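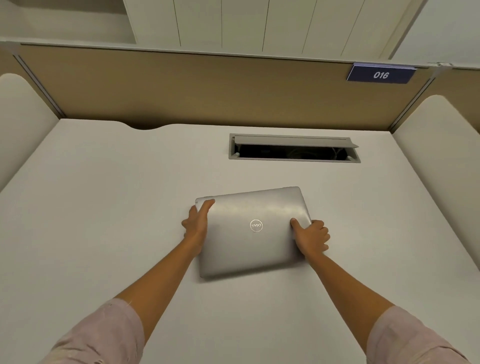 Figure 1. Desk reset task, carrel 016: laptop closed, both hands on the machine, cable port lid partly raised.

Hornmont Desk and Shelf Chores Study
Interim progress report to the Woldegiorgis Fund
Submitted 11/17/24 by Siv Blomqvist, project lead

1. Purpose of the period

The grant asks whether current two-arm machines can take over routine chores in shared work areas, and which chores should be left to staff for now. This period covered desk reset: close the laptop, square it to the desk, shut the cable port, and leave the surface clear. Shelf restocking was deferred to the next period by agreement with the Fund.

2. Work completed

Kastriot Stojanović wrote the task definition and divided desk reset into seven steps. Shadi Hakim recorded people doing the task from head height, in ordinary study carrels, with no instruction on how to hold anything. We have 60 usable recordings. These serve as the reference for grip choice and order of steps.

The machine trials used the Josach two-arm unit with the Pratari control software. We ran 40 trials on a copy of the carrel desk in the lab. A trial counted as complete only if all steps were finished without a person stepping in.

3. Results

The unit completed 12 of the 40 trials. Closing the lid was reliable once the unit had found the front edge of the laptop. Most failures came at two later steps.

Turning a closed laptop. People take hold of it at a corner and along a side and turn it flat on the desk. In Figure 1 the left hand has the upper-left corner, thumb underneath, and the right thumb presses on the lid while the fingers wrap the edge. The unit has no good equivalent. Its fingers are too thick to get under a closed laptop, so it pushes from the sides, and small errors in force between the two arms leave the machine crooked. Rounded corners make this worse.

Shutting the port. The lid is gray and sits in a gray surround on an off-white desk. Depth readings at that spot are poor, and the unit often judged a partly open lid to be shut. Vlasta Jurčo tested a side light on the lab copy. Detection improved, but we do not consider extra lighting practical in a working library.

Speed was not scored. The unit is slower than a person at every step, and we see little value in measuring the gap until completion improves.

4. Assessment

Desk reset is not ready for unattended use. A partial service, in which the unit closes laptops and staff do the rest, is technically possible, but would save very little labor. We do not recommend it.

5. Changes to the plan

Moataz Ouazzani is fitting thinner fingertips with a soft pad on the inner face. Trials with the new tips begin in January, on the same desk copy and with the same pass rule, so that results can be compared directly. The port check will be rewritten to touch the lid lightly instead of relying on the depth reading alone.

No change to the budget is requested. The fingertip parts are charged to the existing equipment line.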